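Preguntas frecuentes sobre mis clases de conversación en español

Como me escribís casi siempre lo mismo (¡y me encanta que me escribáis!), he juntado aquí las dudas que más se repiten.

¿Hace falta tener nivel para apuntarse?

Un poquito sí. Si puedes pedir un café y contarme qué hiciste ayer, aunque sea con los verbos patas arriba, ya podemos charlar. Si empiezas de cero, escríbeme igual y te paso el cuaderno Stotero, que es el que uso yo con principiantes.

¿Cuánto dura cada clase?

60 minutos. Los primeros 15 los dedicamos a calentar: qué tal la semana, qué has visto, qué has cocinado. Luego vamos al tema del día, que suelo mandar la noche anterior.

¿De qué se habla?

¡De todo! Con Arwel Craddock, que lleva conmigo desde junio, nos pasamos una clase entera con las tareas de casa: fregar, barrer, tender, sacar brillo, pasar el trapo. Parece vocabulario aburrido, pero es el que más se usa y el que menos sale en los libros. 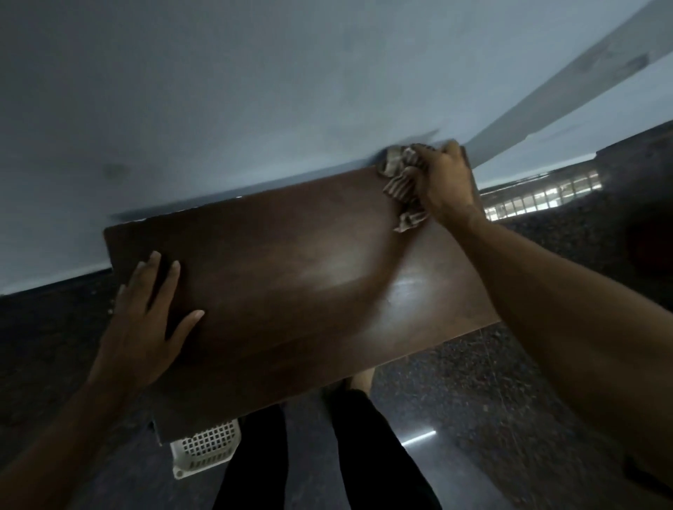

También me gusta meter noticias cortas, recetas y alguna discusión tonta (la tortilla, con cebolla, y no acepto debate). Si tienes un tema que te apetezca, me lo dices y lo preparo.

¿Corriges mientras hablo?

Depende de ti. Yo prefiero apuntar los errores y comentarlos al final, porque si te paro cada dos palabras se te quitan las ganas. Pero hay quien quiere que le corte al momento, y le corto.

¿Hay deberes?

Un texto de 500 palabras al mes, y es voluntario. Si te animas con 1000, lo leo encantada, aunque tardaré un poco más en devolvértelo.

¿Y si tengo que cancelar?

Avísame antes de las ocho de la tarde del día anterior y buscamos otro hueco. Si me avisas después, la clase cuenta como dada.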